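Trip notes, Annan demo day (for the equipment budget)

Typed up on the train home, so excuse the typing. Went with Mansa Korletey from packing and Kobina Ametepe from maintenance. Chinyere Aliyu needs numbers and a yes/no by the end of October, this is what I've got so far.

Getting there. Train late, walked from the station, Annan is behind the cement yard and the sign is on the wrong side of the building. If anyone goes again use the gate by the bus stop. Badge, safety shoes (they lend them, bring your own socks), coffee. Started 9:30 instead of 9.

Three parts to the day: a talk, a walk round the cells, then hands-on at the benches. Elikem Sulemana ran the whole thing, used to be in a plant himself and you can tell. Very little slideware. Good.

The talk

Mostly about what people forget to put in the budget. I wrote down as much as I could.

Arm price is the number everybody argues over and it's the one that moves least. Guarding, floor work, air supply, training, spare fingers, somebody's time to write the first programs. Their own first cell went over because the floor wasn't level and they had to grind and re-fix the base plate. Ask for a floor survey before signing, not after. Ours by dock door is bad, Kobina says worse than it looks.

Lead times. The arm comes fast, the fingers and fixtures don't. He said order the grippers first and I think he's right. We did it the other way with the case sealer and it sat in plastic wrap for the whole summer.

Service contracts. Read what "response" means. For one of the firms he'd used it meant a phone call back.

Walk round

Cell 1, Goltitz arm on palletizing. Fast, loud, much too big for us. Skip.

Cell 2, Fustard arm loading trays. This is the one I'd want. Small footprint, no pit, runs off a normal supply plus air. Operator resets it herself from a panel at waist hight. Mansa talked to her for a good while and came away happier than from anything in the talk. Changeover to a new tray is a saved program and one fixture swap. I asked what happens with a bent tray, it stops and waits. Fine by me.

Cell 3, Hutow arm, still being set up. Two fitters underneath it, cables everywhere. Interesting only because we saw how long "being set up" can go on, it was supposed to be live before the open day.

Lunch. Sandwiches, decent soup. Sat with Adom Ackah, who buys for a bottling outfit and has been through this twice. His advice: keep 5 percent of the total back and don't tell the vendor you have it. Also buy the hand tools early, the gripper ones, and get your own people trying your own parts before the arm is even ordered. He did that the second time and changed his mind about which fingers he needed. Would've been the wrong ones otherwise.

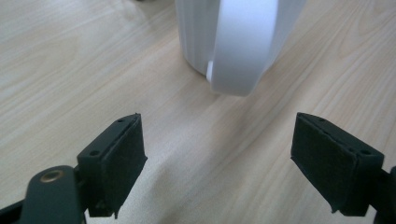
Fingers are the line in our budget I now trust least. I had one set down for the whole first year, with nothing for wear. The pads are dark felt or foam stuff on the faces, and the edges were ragged with loose fibers coming away, so pads need to be a consumable with its own line and a bin in stores. Two screw holes along the top of each finger too, and Kobina wants to know if the screw pattern is the same across models or if we end up buying blocks from one supplier forever. Open question, sent to Elikem.

Benches

Long tables, hand-held grippers, a mix of parts. You pick things up yourself and get a feel for what the fingers can take. Much more useful than I expected.

Notes from that, in no order:

Ribbed plastic needs thinking about. Our caps and the tall tubs both have ribs. Where does the pad sit, on the ridges only? Need to try with our own tubs, full and empty.

Opening width. Measure the widest part of the tub INCLUDING the handle. Our drawing gives the body only. Mansa spotted this, I hadn't.

Approach direction matters as much as width. A tub standing alone on a table is one thing. Six in a tray with no gap between is another, fingers have to go down somewhere. May need a different tray. Tray cost is not in the budget at all right now.

Smooth tables are kind to everybody. Our belt isn't smooth and the tubs rock on it. Test on a bit of our belt.

Kobina's list, copied off his phone as is: spare pads, spare screws, spare hoses, who glues the pads, what glue, can night shift do it.

Money

What I'd change in the draft:

Move fingers and pads out of "arm, misc" to their own line. 2000 for the first year, in dollars, covering spare finger blocks, pads and the adhesive. That's my figure, not a quote. Chinyere please treat as placeholder until we have paper from a supplier.

Add floor survey. Add new trays. Add training for 4 operators, not the two we had down, or we are stuck every time someone is off sick.

Hours. Draft says 40 for programming and first trials. After the talk I'd put 65 and not be surprised to use them. Kobina thinks still low. He would.

Take out the second camera. Only needed if parts arrive any old way up and ours come off the line standing.

Leave guarding as is until the floor plan is settled, no point guessing.

Contingency, Adom's 5 percent. Yes to that. Can we hide it in plain sight or does it have to be labeled? Chinyere to say.

Rent or buy

Came up at the end. Annan can arrange a rental of the Fustard cell with part of the rent coming off if you buy. Didn't get the terms in writing. Elikem says he'll send them. Upside, we find out about floor and trays with less money down. Downside, rental comes with their standard fingers, so we'd still pay for custom ones, and do we keep those if the cell goes back? Must ask. Mansa is for renting. Kobina is for buying and getting on with it. I'm leaning rent but want to see the paper first.

Things to do

Me: chase Elikem for rental terms and the screw pattern answer. Redo the budget sheet with the lines above.

Mansa: box of tubs, lids on and lids off, one full tray, to go to Annan for trials. Label the box, last time it went to the wrong bay.

Kobina: length of belt offcut to go in the same box. Floor by dock door, photos and a straightedge. Check air pressure at the far end of the line when everything's running, he says it drops in the afternoon.

Chinyere: placeholder OK or not? And which year does the trays money come from, packing says theirs is spent.

Also I left my umbrella in their coffee room, black one, if anybody's going over before the trials.

Train's in, more when the terms arive.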